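I've had the Pliketti laptop bag since October and I'm still a bit smitten! Mine's the plain black one, and it goes on the train with me every morning, usually jammed under a seat beside someone's wet umbrella.

The padding is what won me over. My old Lemura was lighter, sure, but I felt every bump through it. With this one I can sling the laptop in, zip up and run (I am always running).

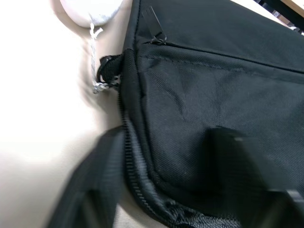
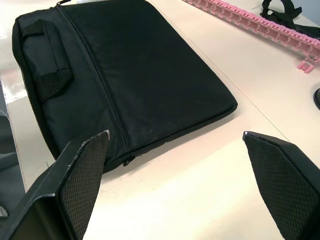

Room inside is generous too. It swallows my charger, a paperback, a notebook and, on one greedy afternoon, two mangoes. I'd love a brighter lining, as black cables vanish in there, and a colour other than black wouldn't hurt.

I paid $92, with 30 days to change my mind, and I didn't need them. My sister tried mine for a weekend and has ordered her own.

**Four and a half stars**

Beathag Swanson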